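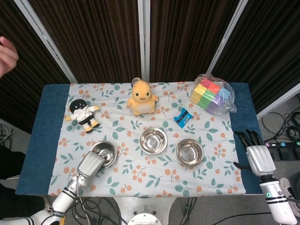

헤드 카메라, 그릇 과제 시작 배치. 왼쪽 그리퍼는 왼쪽 그릇 테두리 위, 오른손은 대기.

## 5월, 원격조작 수집 — 그릇에 물건 담기

오전 9시 40분 시작. 과제는 지난주와 같다. 뒤쪽에 놓인 인형이나 봉지를 집어서 앞의 스테인리스 그릇에 넣고 손을 뺀다. 달라진 건 양쪽 말단이다. 왼팔은 흰 원통형 그리퍼, 오른팔은 손가락 있는 손. 데이터셋 이름은 `molik_bowl_b`로 새로 팠다. 말단 구성이 다른 에피소드를 예전 폴더에 섞으면 안 된다. 폴더 이름을 손으로 고치지 말 것.

### 준비

- 천은 열매 무늬 하늘색 천, 밑에 남색 수건. 수건을 빼면 그릇이 밀린다. 어제 빼고 해봤다가 도로 깔았다.
- 그릇 세 개는 한 줄로 맞추지 않는다. 가운데 것을 조금 뒤로, 나머지 둘은 앞으로.
- 뒷줄은 검은 머리 인형, 노란 인형, 비닐에 든 색깔 큐브. 파란 과자 봉지는 큐브 앞에서 약간 왼쪽.
- 큐브는 비닐에서 꺼내지 않는다. 꺼낸 상태는 앞 세트에 충분히 있다.
- Broseo 리더암 영점은 켤 때마다 다시 잡는다. 오늘은 손목 축이 조금 틀어져 있어서 두 번 잡았다.

### 진행

처음 16개 에피소드는 버렸다. 왼팔 팔꿈치가 너무 낮게 따라와서 그릇 테두리를 계속 건드렸다. 리더암을 잡는 자세 문제였다. 의자를 한 칸 올리고 팔꿈치를 벌려서 잡으니 나아졌다. 폐기분은 `reject`로 옮겼고 지우지는 않았다.

접근 방식은 이렇게 통일했다. 손을 먼저 그릇 위 높이까지 올리고, 물체 위로 수평 이동한 다음 내린다. 대각선으로 바로 내려가면 시연자마다 경로가 너무 달라진다. 내리기 직전에 반 박자 멈추는 습관이 있는데, 이 멈춤이 길면 정책도 그 자리에서 멈춘다. 지난번 학습 결과에서 이미 봤다. 1초 넘게 멈춘 에피소드는 표시해 둔다.

노란 인형은 쉽다. 배를 잡으면 거의 안 놓친다. 검은 머리 인형은 머리를 잡으면 돌아가고, 몸통을 잡으면 벌어진 팔이 걸린다. 옆에서 몸통 아래쪽을 잡는 것으로 정했다. 과자 봉지는 눌러서 잡는데, 누르는 깊이가 사람마다 달라서 성공률 차이가 제일 크다.

큐브 비닐은 반사 때문에 헤드 카메라 쪽 깊이값이 비었다 찼다 한다. 원격조작할 때는 눈으로 보고 하니까 문제가 없지만 학습 쪽에서는 모르겠다. 우선 RGB만 쓰는 쪽으로 돌려보고 비교. 그릇도 안쪽이 번쩍여서 비슷한 증상이 있는데 비닐보다는 덜하다.

오른손은 손가락 매핑이 아직 어색하다. 장갑에서 검지와 중지를 같이 굽혀도 로봇 쪽은 중지가 늦게 온다. Rácz 필터 계수를 한 단계 낮추니 지연은 줄고 떨림이 늘었다. 떨림이 있는 채로 물체를 잡으면 봉지 소리가 계속 난다. 원래 값으로 되돌렸다. 대신 손을 오므리기 시작하는 시점을 조금 앞당기기로 했다.

### 오후

2시쯤 한 번 끊김. 왼팔 제어 주기가 튀면서 로그에 경고가 쌓였다. 케이블을 다시 꽂고 재시작하니 사라졌다. 원인은 모름. 끊긴 에피소드는 중간까지 저장되어 있어서 길이 검사에 걸렸고 자동으로 빠졌다.

팔을 올려둔 채 쉬면 안 된다. 쉬는 동안 리더암이 내려가면 다시 연결할 때 로봇이 그 위치로 따라간다. 오늘도 한 번 그릇 쪽으로 내려갔는데 비상정지를 눌러서 닿기 전에 멈췄다. 연결 전에 양쪽 자세 차이를 확인하는 창을 띄우는 기능은 Potard 쪽 스크립트에 이미 있다. 가져다 쓰면 된다.

### 집계

- 오늘 유효 에피소드: 215
- 누적(이 말단 구성과 예전 구성 합계): 1,104
- 이 구성 목표: 500

에피소드 길이는 대체로 고르다. 과자 봉지만 길다. 물체별 개수는 노란 인형 쪽으로 치우쳐 있어서 내일은 봉지와 큐브부터 한다. 시작 위치도 너무 비슷하다. 뒷줄 순서를 열 번마다 바꾸고, 그릇은 손바닥 하나 정도씩 옮긴다.

재생 확인은 무작위로 골라서 했다. 로봇에 그대로 되돌려 보내면 그릇까지는 잘 가는데 놓는 위치가 조금 오른쪽으로 쏠린다. 영점 잡은 뒤 첫 묶음에서만 그렇다. 두 번째 묶음부터는 차이가 안 보인다. 첫 묶음에 `calib?` 태그를 달아 두었고 학습에 넣을지는 나중에 결정.

### 할 일

- [ ] 긴 멈춤 표시를 스크립트로. 지금은 눈으로 본다
- [ ] 자세 차이 확인 창 붙이기
- [ ] 오른손 중지 지연, 장갑 쪽인지 손 쪽인지 분리해서 측정
- [x] 바닥 케이블 왼쪽 묶음 정리, 오른쪽은 못 함
- [ ] RGB만 쓴 학습과 깊이 포함 학습, 같은 시드로 비교
- [ ] 검은 머리 인형 잡는 위치를 시연자 메모에 추가

5시 50분 종료. 전원은 팔 먼저, 그다음 손. 반대로 끄면 다음 날 손 쪽 통신이 안 잡힌다.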